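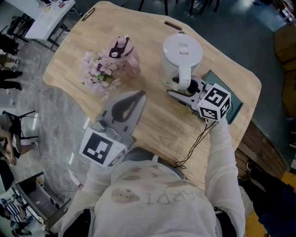 # Hand-held grippers: frequently asked questions

Last changed Jun 2, 2020. These are the questions we receive most often about the Grullow grippers, which we build in the shared workshop.

**What is Grullow?**

It is a pair of grey grippers that you hold in your hands. You do a small task with them, and the recording is later used to teach an arm at home. Our arm is called Zuva and it has its own page.

**Can I use my own finger pads?**

Yes, if they fit the rim. Please choose a dark pad with some texture. Smooth pads gave us trouble with cups and lids.

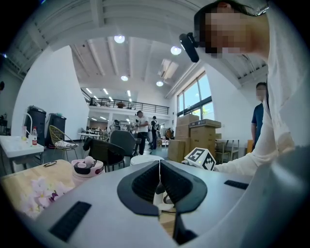 *The two halves of the finger pad, with the white cable running down between them.*

**Why do you print the marker cubes in black and white only?**

We tried dark blue for one month, in September, and the software lost the cube too often. Plain black on matte white is the best. Do not laminate the paper, as it will reflect the ceiling lights.

**How long does a build take?**

For me the first pair took 26 evenings. The second was much faster. The housing is the slow part, so start to print it early.
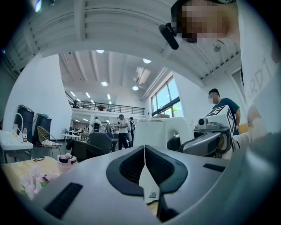 *Textured pads inside the dark grey rims; the second gripper is behind, with its marker cube on top.*

**Which objects should I begin with?**

Begin with things that stand well by themselves. A tumbler is good, and artificial flowers are a nice colour and weigh almost nothing. A kettle is harder because of the handle. Keep it empty and unplugged for practice. 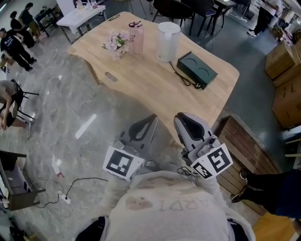
Put the objects on the far half of the table and leave the near part free for your hands. Watch also your cables. A loose loop near the wrist can catch on a handle, so I fix mine with a soft strap.

**How many recordings do I need?**

Zuva learned one simple task from 833 recordings. For the kettle we plan over 2000.

**Where are the files?**

In the Sotik folder, together with the list of screws.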